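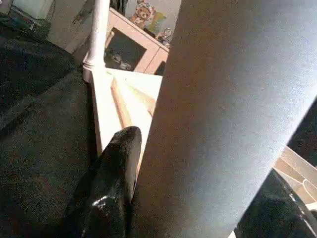 Last changed: Mar 19, 2023

Small stairs, small table. Gallery page

Quick page this time, text to be tidied later (maybe). Two pieces on here, the little wooden stairs and the white plastic table. Leonor Simões asked for both on one page so she can send people a single link. Click for the bigger versions, if the Nostau server is awake.

The stairs first. Pale wood, narrow treads that go round a white post, wedge shaped, thin end in at the middle. Tiny thing. The dark cloth is what we always put beside it, otherwise the light wood just dissapears into whatever is behind it. Strong light on the steps, nearly white in places, but I like how the edges come out as thin lines.

Things people ask about the stairs:
Yes, the post has a wider turned bit at the bottom.
No, not for sale. The Stukside people asked too.
Plans: Leonor has a drawing, 7 sheets, mostly about the angle of the treads. Write to her, not me.
Dust: soft dry brush, from the post outwards. No spray.

Second piece is the table. Still in parts, laid out on the black plastic so the white shows up. Frame flat, legs next to it. Comes under the name Nyaga in our list, that's just our shelf name for the garden stuff.
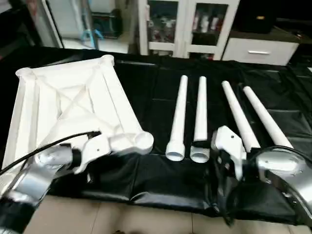
The legs taper, so the wide end is the one that goes to the frame and the narrow end goes on the floor. Sounds obvious, people still try it the other way. Do it upside down, frame on something flat, one leg in each corner socket, push straight and dont twist untill it is well in. The X across the middle is part of the frame, all one molding, nothing to screw on there. If a socket feels tight wipe it out first. Grit gets in over the winter.

I keep the legs in a bag tied to the frame now. Lost one in August and spent over 20 minutes on my knees behind the drawers.

Still to come on this page:
Table standing up, on its own legs
Stairs from the back, if I find a better lamp
The Hirkico stools, Leonor has them at her place

Captions for the older pages are being redone as well, slowly. Sizes are missing everywhere, I know. Will measure the stairs next time they're out and put the numbers in here. If you need the table sizes before that, mail me and I'll go hold a tape to it.

Back to gallery list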